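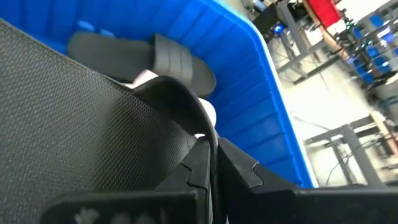 Clukar storage bin, blue: six months by the back door

I bought the Clukar bin in December to deal with the shoes at our back door. We have three people in the house and every one of them kicks their runners and slides off in the same spot. A wire rack didn't last, as nobody used it. A bin you can throw things into seemed more our speed.

It holds more than I expected. Sneakers go in the bottom, sandals and slides on top, and I can still lift it with both hands under the rim. The rim is thick and rounded, so it doesn't dig into your fingers when the bin is full. I had a Katene tub before this one and the edge on that was sharp enough to leave a mark.

The colour is bright. If you want something that blends in with a timber floor, look at the grey one.

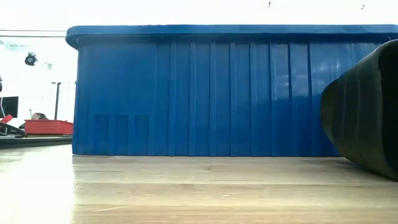 Posted by Clilance
Tuesday, August 6, 2019

The walls are ribbed the whole way along and they don't bow out when it's packed. The ribs do collect dirt on the inside. I tip the bin out every couple of weeks, hose it down and stand it upside down on the lawn. Ten minutes and it's done — the corners take the longest.

My complaints are small. There are no air holes, so damp shoes need to dry somewhere else first. It also slides on tiles if you bump it. I stuck 2 strips of rubber matting underneath and that fixed it.

I paid $45 at Stetotel. I'd buy a second one for the garage at that price.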